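The Second Signature

The letter from Tremon came in April, and it was only one page. They could lend us most of the price of the apartment, but not all of it. For the missing part they wanted a second signature. My wife read the letter standing in the kitchen with her coat still on, and then she gave it to me as if it was a plate that was too hot.

"Your sister," she said.

"No," I said.

"Then who?"

I did not have an answer, so I went to work.

At that time I was keeping the accounts for Udel, a small firm that sold window frames. I knew very well what a second signature was. I had seen our owner sign for his cousin, and I had also seen how he stopped going to the cousin's house for dinner. The debt was paid every month and there was no problem with it. But each of them knew the name of the other was on that paper, and it changed how they passed the bread.

My sister lived 24 minutes from us by train. She had no children and she had been careful all her life. In her hall there was a wooden box with her bank papers, and on the lid she had written Sugiyama, the name of the street where she bought her first place. She bought it alone, when I was still borrowing money for shoes.

I went to see her in the evening, without telling my wife. I had prepared a speech. In the speech there was the interest rate, the monthly payment, which was 2733, and the fact that I had been over 17 years in the same profession. I said the whole thing without sitting down.
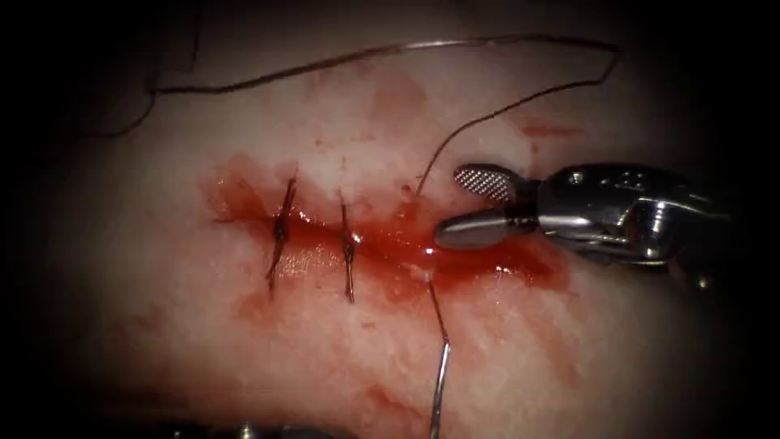
She listened until the end. Then she asked me if I had eaten.

I said that I had not. She warmed some soup, and while it was warming she asked for the letter. She read it slower than my wife, with one finger under the line, the way our father used to read contracts. She stopped at the second paragraph.

"It says here I am responsible for all of it," she said. "You told me the missing part."

"The missing part is the reason why they ask you. But you sign for all."

"So you knew this."

"Yes."

She put the letter down beside the bread. I felt my ears become red. I do this work every day, I explain such sentences to other people, and I had left that one out of my speech.

We ate. She told me that a man from Dodel, the insurance office on her corner, had come twice to ask about her roof. I told her about the window frames. Outside a train went by, and I counted in my head how many more I could miss before the last one.

When I was putting on my shoes she came into the hall and opened the box. I thought she was looking for a pen. She took out an old paper, folded in four, and held it under the lamp for me. It was the loan for her first place. At the bottom there were 2 signatures. One was hers. The other was our father's, with the long tail on the last letter.

"You never said," I told her.

"He asked me not to. He was afraid you would want the same."

I did not know if I should laugh. She folded the paper again and put it back, and she kept the letter from Tremon in her other hand.

"Leave this one with me until the weekend," she said. "I want to read the back side also."

At home the light in the kitchen was still on. My wife had put the brochure of the apartment on the table, open at the page with the floor plan, and with a pencil she had drawn in our bed.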